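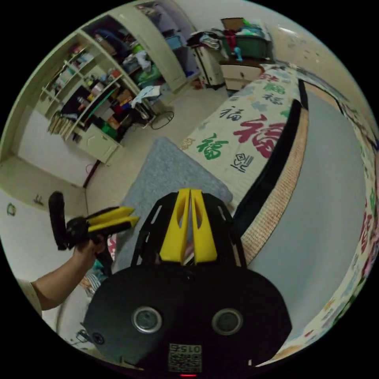 Two grippers, yellow fingers out

Home Stories Essays Archive Submit About

The Deep End

The fall my daughter was seven, she told me over breakfast that she would be going to swimming by herself from now on. What she meant, when I got it out of her, was that I could drive her there and pay for it and sit somewhere in the building, but I was not to come into the changing room, and I was not to wave.

I said that sounded fair. I went on buttering the same piece of toast for quite a while.
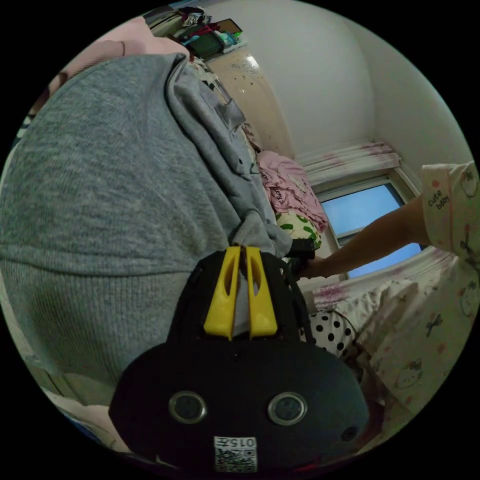
2 min read

The pool was in Virkholm, on the far side of the hill from us, and in September the road out of Unddale is so full of tractors that you have to leave early if you want to get anywhere at all. So we left early. She sat in the back with her bag on her knees and practiced the number for her padlock under her breath, two three seven six, two three seven six, like a person praying. We had bought the padlock at Sturkusport along with the goggles, and she had picked it herself after trying every one on the rack (the man at the register was very patient, and I have bought all our socks there ever since).

"What if I forget it?" she asked, somewhere around the gravel pit.

"Then you come and find me."

"But you won't be in there."

"I'll be at the tables by the window, with a Bako." Bako was the chocolate drink they sold from the machine in the lobby, far too sweet, and I had told her more than once that it was not a proper breakfast or lunch or anything else.

She thought this over. "You can be by the door," she said. "But sitting down."

So I sat by the door. There was a bench there meant for people putting on shoes, and I had to keep pulling in my feet for other families. All the same, I could hear lockers banging and hair dryers going and children shrieking the way they do in any room with tile on the walls, and I listened for one voice in particular and could not pick it out. My mother used to stand at the end of our driveway until the school bus was over the bridge. I was so embarrassed by it that I once lay down on the seat so that she would have nothing to look at. I had not thought about that in years, and I thought about it for most of my Bako.

After a time I let myself go over to the glass. The class was lined up along the edge, all of them blue around the mouth and hugging their elbows, and there she was, second from the end, with her cap on crooked and one strap twisted. I would have fixed that strap. My hand even moved a little, I think, and I had to put it in my pocket.

The teacher said something and they jumped in one after another. Mine waited. She looked down at the water for so long that the girl behind her went around. Then she looked up, straight across the pool to the glass where I was not supposed to be, and I stood there holding my paper cup, not waving as hard as I have ever not waved at anybody.

She held her nose and went in.

She came out to the bench afterward with wet hair down her back and her sweatshirt on inside out, and I moved over so she could do her shoes. She did the left one and then the right one.

"I remembered the number," she said.

"I thought you might."

"You were at the window."

"I was," I said. "For a minute."

She took the cup out of my hand and looked inside to see if there was any left, and there was, and she drank it. Then she gave me the bag to carry, and we went out to look for the car.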